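Search Nutitari Learning Go

How Heat Moves, and What It Does to Food

Last updated: 2020-07-04

Every cooked meal starts with heat. Heat is a kind of energy, and it is always on the move. It goes from hotter things to colder things. If you hold an ice lolly, heat leaves your warm hand and goes into the lolly, and the lolly melts. It can feel as if cold is coming out of the lolly and into you, but scientists describe it as heat leaving your hand.

When both things reach the same temperature, the heat stops flowing between them. A mug of hot chocolate left on a table cools until it is the same temperature as the room, and then stays there. A glass of cold milk warms up until it is the same temperature as the room too.

What heat does to tiny particles

Everything is made of particles that are much too small to see. Water is made of them, and so are spoons, air and carrots. The particles are always jiggling. When something gets hotter its particles jiggle faster. When it cools down they jiggle more slowly.

In a solid, such as ice, the particles stay in their places and jiggle on the spot. In a liquid they can slide past one another. In a gas they fly about freely and bump into things. If you heat ice it becomes water, and if you go on heating the water it becomes a gas called water vapour. The particles are the same all the way through. They are only moving differently.

Heat has three ways of getting from one place to another. They are called conduction, convection and radiation. All three happen in a kitchen.

Conduction: heat passed along by touch

Conduction happens when a hot thing touches a cooler thing. The fast particles in the hot thing knock against the slow particles next to them and make them jiggle faster. Those knock against the next ones, and so on.

A saucepan on a hob gets hot mostly in this way. The hob heats the bottom of the pan, the bottom of the pan heats the sides, and the inside of the pan heats the food that is touching it.

Some materials conduct heat well. Metals are good conductors, and copper and aluminium are two of the best that people use for pans. Wood and plastic are poor conductors. Another name for a poor conductor is an insulator. Many pan handles are covered in plastic or made of wood so that the heat from the pan travels along them slowly. A metal spoon left in hot soup soon gets too hot to hold, but a wooden one does not.

Air is a poor conductor as well. A woolly jumper keeps you warm because a lot of air is trapped between the threads. Oven gloves work in the same way. They stop working well if they get wet, because water conducts heat much better than air does.

On a flat electric hob, the heating parts are underneath the glass and the rings drawn on top show where to put the pan. This sort of glass does not pass heat sideways very well, so most of the heat goes up into the pan. A hob can have rings of different sizes, and it wastes less heat if the pan matches the ring. The glass stays hot for a while after it has been switched off. You cannot always tell by looking, so never touch it to find out.

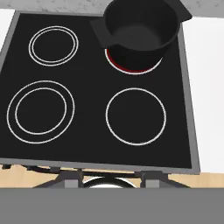
Convection: heat carried by moving liquid or gas

When water is heated it spreads out a little and becomes lighter for its size than the cold water around it. The warm water rises. Cooler water sinks down to take its place, is heated in its turn, and rises too. The water goes round and round. This is called a convection current.

You can sometimes see one if you watch a pan of soup from a safe distance. Bits of vegetable come up in one part of the pan, drift across the top and go down again in another part.

Air does the same thing. The air next to a warm radiator rises to the ceiling, moves across the room, cools and sinks. Convection currents in the air outdoors help to make the wind. On the coast at Dasport a breeze often blows in from the sea on summer afternoons. The sun heats the land more quickly than the sea, warm air over the land rises, and cooler air from over the sea moves in underneath.

A fan oven has a fan inside to push the hot air about. Food usually cooks a bit faster in a fan oven than in one without a fan.

Radiation: heat that travels without touching

The word radiation can sound alarming, but there are many kinds and most of them are ordinary. The light from a lamp is one. The kind that warms you when you sit near a bonfire is called infrared radiation. It travels in straight lines and does not need anything to travel through. The sun's heat reaches us like this, across empty space.

A grill cooks by infrared radiation. So does a toaster. The wires inside it glow orange and the side of the bread facing them turns brown. If you put your hand between a bonfire and your face, your face feels cooler straight away, because your hand is blocking the rays.

Dark, dull surfaces take in infrared radiation well. Shiny and white ones bounce more of it away. In hot countries many houses are painted white for this reason. In the old part of Torres nearly every wall is white, and the streets are narrow so that the houses shade each other.

Microwaves

A microwave oven uses another kind of radiation. Microwaves pass through glass and most plastics without heating them much, but they are taken in by the water in food. The water particles are twisted back and forth very quickly and this makes the food hot.

Microwaves only get a few centimetres into food. The middle of a big potato is heated by conduction from the parts outside it. That is why many packets tell you to stir the food halfway through, and then to let it stand before you eat it. The heat needs time to spread out.

Metal reflects microwaves. The walls of the oven are metal so that the microwaves stay inside. The window in the door has a metal sheet in it with many small holes. Light can get through the holes, but microwaves have longer waves and cannot.

Some kitchens have the microwave on the worktop, and some have it fixed to the wall over the cooker.

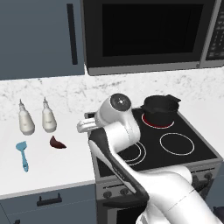

Boiling water on a mountain

At sea level, water boils at 100 degrees Celsius. When you see big bubbles rising from the bottom of the pan and bursting at the top, the water is boiling. The bubbles are not air. They are full of water vapour.

Once water is boiling it does not get any hotter, however high you turn the heat. It only turns into vapour faster. Pasta in gently boiling water cooks just as quickly as pasta in water that is boiling hard.

On a high mountain there is less air above you, so the air does not press down as strongly on the water. The water can then boil at a lower temperature. The hut on Mount Prumer is 3629 metres above the sea, and water there boils well below 100 degrees. Boiled potatoes take much longer to cook, and so do eggs. The cooks at the hut use a pressure cooker, which is a pan with a lid that locks. It keeps the vapour in, the pressure goes up, and the water has to get hotter before it will boil.

What heat does to food

Heat changes food in several ways, and most of the changes cannot be undone.

Eggs. The clear part of a raw egg is mostly water with proteins in it. Proteins are long particles folded up like tangled string. When they are heated they unfold and stick to one another in a net. The net traps the water, and the egg turns white and firm. Cooling the egg does not turn it back.

Bread and toast. When dry food gets very hot, some of its sugars and proteins join together and make new brown substances. These have a strong taste and smell. Boiled food does not go brown like this because the water keeps it at 100 degrees or less, and browning mostly needs more than that.

Rice and potatoes. Both are full of starch. Starch grains soak up hot water and swell, and the food becomes soft.

Vegetables. Plants are made of tiny boxes called cells, and the walls of the cells are held together by a sort of natural glue. Heat makes the glue dissolve. A raw pepper is crisp and snaps when you bend it, and a cooked pepper is floppy. Its colour changes less than you might expect. Orange and red peppers get their colour from substances called carotenoids, and these stand up to heat quite well. The green substance in plants is chlorophyll. It is damaged more easily, so green beans that are boiled for too long turn a dull olive colour.
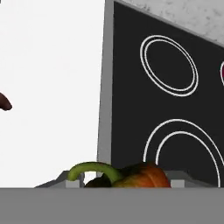
An orange pepper with its green stem.

Something to try: the spoon test

Ask an adult to help you with the warm water.

You will need 2 spoons (one metal and one wooden, of nearly the same length), a mug, some butter and 2 dried peas.

1. Put a small blob of butter near the top of each spoon handle.
2. Press a dried pea into each blob.
3. Ask the adult to half fill the mug with hot water from the kettle.
4. Stand both spoons in the mug with the handles sticking up. Leave them for 4 minutes.
5. See which pea slides down first.

The butter on the metal spoon should melt sooner. If neither pea moves, try again with a shorter spoon or a smaller blob. You could also try a plastic spoon.

Words to know

Conductor: a material that heat moves through easily.
Insulator: a material that heat moves through slowly.
Convection current: the path of a liquid or gas as its warm parts rise and its cool parts sink.
Infrared: a kind of radiation we cannot see but can feel as warmth.
Particle: a very small piece of something.
Water vapour: water when it is a gas.

Next in this series: Why does salt melt ice?

Contact us | Copyright Nutitari Learning | Back to top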